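Ground Floor, Thursday Afternoon

We are sorting out the ground floor at Wurnis before the move in April. The curved staircase stays as it is, with its wooden handrail and the joists open underneath.
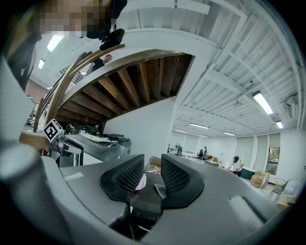
Ok-hee Ki wants the space under the stairs kept for the work area, papers included. Shelving is still undecided. Su-bin Wi has a quote for 610 and is waiting on a second one.

Snacks and small items get sorted last.

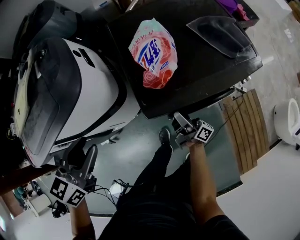 Snack bag on the black surface, slatted wood mat at right.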